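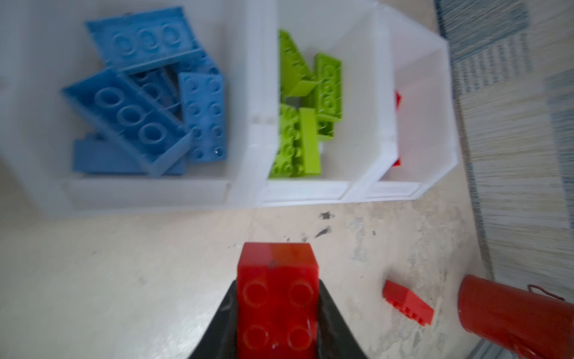 Page last updated: 2019-07-19

Inder council backs battery plan, but the sums look thin

Inder council has voted to put a community battery beside the Karkov substation, and says it will soak up spare rooftop solar at midday and feed it back to homes in the evening. The developer, Vasiliauskas, promises savings for every household that signs up. How much, it won't say.

The figures released so far leave plenty of room for doubt. Council counts 1,364 homes in the catchment, yet only 42 per cent of them have solar panels. Households without panels are told they will benefit through "shared credits", a term the eight-page summary uses often and never defines. 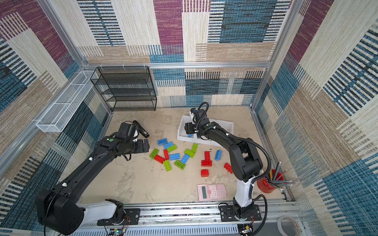 Vol. 51, No. 3

Vasiliauskas says the battery will keep almost 40 per cent of its capacity in reserve for blackouts. That is capacity it can't use to trim evening bills, and the savings estimate doesn't appear to allow for it. Asked which came first, the company said both goals were "fully supported".

Residents of Eter, further down the line, have heard this kind of talk before. Their own solar storage scheme was announced with a similar brochure and was to be running by March. The site still has a fence, a sign and a concrete slab.

Council says the full business case will be made public once the contract is signed. Ratepayers might have liked to read it earlier. Submissions on the planning permit remain open, and the draft noise report can be viewed at the Inder library during opening hours.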